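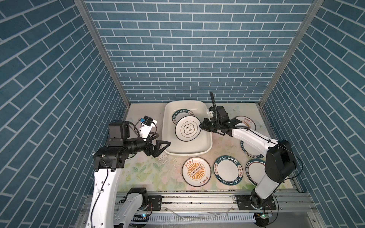 Demonstration gathering (robotics)

4 min read
118 shares

Demonstration gathering is the part of robot learning where you collect examples of a job being done, so a learning system has something to copy. I've been at it for a while now, so forgive the odd opinion in what should be a dry entry! One recorded try is usually called an episode, and it pairs camera views with the arm's joint positions at each moment.

Dishes are a favorite subject (mine too). Plates are thin, round and awkward to grab, and a rim held upright is a very different grasp from a rim lying flat. My first set at Kellstead had 109 episodes with a plastic basin and two arms, and Sinéad Ó Gríofa made me redo 40 of them for sloppy starts – she was right, too. The Brovico set that followed ran to 3,564, with plates both in the basin and spread around it on the mat.

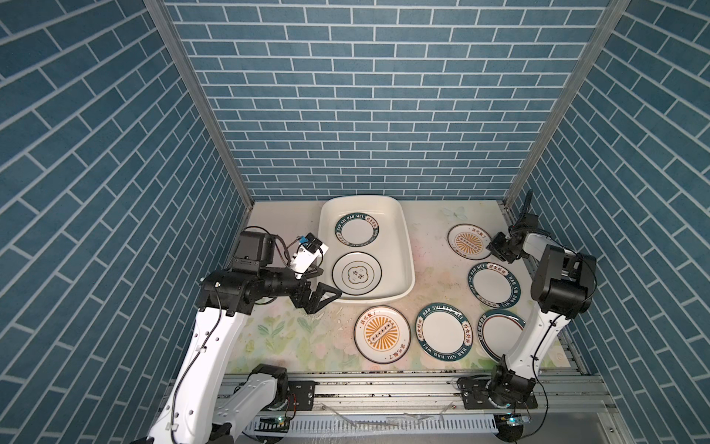 Why move the plates between episodes?

A system that only ever meets one layout tends to memorize it, so changing the starting spots pushes it to use what the cameras see.

Ovidiu Ilie likes to keep failed grasps as well, labeled as failures. I used to delete mine, and I still miss a few of them.

6 comments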